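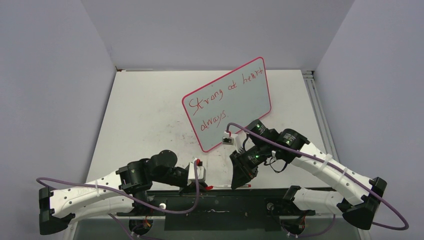

How long should I wait before I wipe a new message off a small whiteboard?

Give the ink a minute to dry before you touch it at all, then wipe it any time in the next week or two. After that the marker starts to hang on and you'll want a damp cloth.

9th July
By Ifigeneia Kouris

Section 3. Setting up your tabletop board and writing your first message

If you've come from Section 2 you've already peeled the film off and checked the corners, so your board is ready to go. If you skipped Section 2 (I would have), go back and do the film at least. It's clear, it's thin, and it takes marker beautifully right up until you try to erase it, and then you have a gray smear that no cloth will shift. Peel from a corner with a fingernail. If it tears, put a bit of tape on the torn edge and pull with that.

I wrote this for the small Dresilico boards, the ones with the colored border and rounded corners, but pretty much all of it works for any little board you want to stand up on a table. My own message at the moment is "Strong at heart always," in red, and you'll notice my second line wandered over to the left and came out smaller than the first. We'll get to that in 3.3!

3.1 Picking the spot

1. Find a flat surface where the board can stand without getting bumped. A table, a shelf, the end of a counter, the top of a low bookcase. Give it a wobble with your hand first. If the table rocks, the board will walk.

2. Sit or stand where the reader will be and look at the spot. A board on a low table needs to lean back more than one on a shelf at eye level.

3. Check for glare. Turn on whatever light you use in the evening and move your head side to side. The shiny surface will throw a lamp straight back at you if it can. Turning the board a few degrees usually fixes it.

4. Wipe the surface down and let it dry. Dust under the bottom edge makes it slide.

Note: Keep it out of direct sun if you like writing in red or orange. On my kitchen windowsill a red message faded to a sad sort of peach over one summer, and then the ghost of it stayed on the board until November.

Caution: Not on top of a radiator, and not right beside the stove. The border on the Dresilico is plastic and I've seen one go wavy along the bottom. It never stood straight again.

3.2 Standing it up

1. Hold the board by the border, one hand on each side. Try to keep your fingers off the white part. Skin oil is the number one cause of those patches where the marker skips and you think the pen is dying.

2. Set the bottom edge down first, then lean the board back until it rests on its support. I use the fold-out wire stand from Lazaridis (the housewares place on the main street in Menirow, if you're local), but a plate stand works, so does a cookbook holder, so does a heavy jar behind it.

3. Let go slowly. If the bottom edge creeps toward you, you've leaned it too far back. Bring the support in closer and try again.

4. Tap the top edge gently with one finger. It should rock and settle. If it tips, lean it back a touch more.

5. For slippery tables, stick two small dots of poster putty under the bottom edge, one near each corner. Press down and count to ten. White painted or laminate tops are the worst for sliding, glass is next.

Note: The magnets on the back are for the fridge and are not strong enough to hold the board to a metal shelf bracket by one corner. I know because my toe knows.

Caution: If there are toddlers or cats in the house, skip the jar. Use the wire stand or hang the board instead (Section 5 covers hanging).

3.3 Planning what you'll write

This is the part people rush, and I include myself. A small board holds a lot less than you think! Four to six words is comfortable. Eight is squeezing. If you've got a whole quotation in mind, pick the half you like best.

1. Write your message on scrap paper first, at the size you want it.

2. Decide where the line breaks. Say it out loud and break it where you'd naturally breathe. "Strong at heart" and then "always" is how I say it, so that's how I split it.

3. Count the letters in the longest line, with the spaces. That line sets the size for everything. Start by fitting that one and the others will take care of themselves.

4. Find the middle letter of each line and put a tiny dot under it on your scrap paper. When you write on the board you'll aim that letter at the center. (This is the step I skip, and this is why my "always" is where it is. I've decided I like it.)

5. If you're fussy about straight lines, lay a strip of masking tape across the board just below where the words will sit. Write on top of it, wait a minute, peel the tape off sideways. If you're not fussy, let it slope. A line that climbs a little to the right looks cheerful. One that slopes down looks tired, at least to me.

3.4 Writing

1. Take the board down and lay it flat. You can write with it standing, but it'll shift under your hand, and anyway markers flow better pointing down.

2. Check that your marker says dry erase. Please look at the barrel even if you're sure. The Noter pens that I use come in permanent and dry erase with nearly the same cap, and I've made that mistake in blue.

3. Shake nothing. Dry erase markers don't need it. If one has gone faint, store it cap down overnight and try it in the morning.

4. Make a short test stroke in a bottom corner and wipe it off with a dry cloth. If it comes away clean, carry on. If it leaves a shadow, go to 3.6.

5. Begin with your capital. I like a big loopy one because it fills the space at the start and forgives whatever comes after it. Move your whole arm from the shoulder, not just your fingers, and go slower than feels natural.

6. Write the rest of the line without stopping if you can. Thin tips look best with a steady, light hand. Pressing harder won't make the line darker, it only squashes the tip and gives you that scratchy double line.

7. Wait a minute, then do the second line. Rest the side of your hand on a folded sheet of paper so you don't drag through the first line. Lefties, this matters even more for you, and you might want to write the bottom line first.

8. Cap the marker right away until it clicks. Then stand the board up again as in 3.2.

Note: Uneven letters are fine. I've been doing these boards for 17 years, for my own house and for friends' weddings and the odd bake sale, and the ones people ask me about are always the wobbly ones.

3.5 Fixing a single letter

1. Don't use your thumb. (See skin oil.)

2. Wrap a corner of dry cloth tightly around the end of a pencil, or use a cotton swab.

3. Roll it over the letter instead of rubbing. Turn to a clean bit of cloth and roll again.

4. Let the spot sit for a few seconds and write the letter again. If you rubbed out part of its neighbor, touch that up last, with the lightest stroke you can manage.

3.6 Ghosts, shadows and other leftovers

Sooner or later you'll wipe off a message and still be able to read it. Here's the order I go in, mildest first. Stop as soon as it works.

1. A dry microfiber cloth, in small circles.

2. The same cloth, barely damp with plain water. Dry the board afterward.

3. Scribble right over the ghost with a fresh dry erase marker, and wipe it all off while it's still wet. It feels wrong and it works really well, even on permanent ink if you catch it early.

4. A squirt of board cleaner on the cloth, never directly on the board. Spray runs down under the border and sits there. I buy the 500 ml bottle and it lasts me ages.

Caution: No scouring powder, no melamine sponges, no kitchen scrubbers. They take the shine off, and once it's dull it'll hold on to every mark you ever make. Go easy with the cleaner on the colored border too, and try the back edge first.

Caution: Open a window if you're using a solvent cleaner, and put the cap back on before you set the bottle down.

3.7 Before you move on

Give the board one more look from across the room, at reading distance, with the evening light on. If you can't read it from your usual chair, go up one marker size before you go up in letter size. Section 4 has the different tips and which ones I'd use for what, plus drawing borders and little leaves.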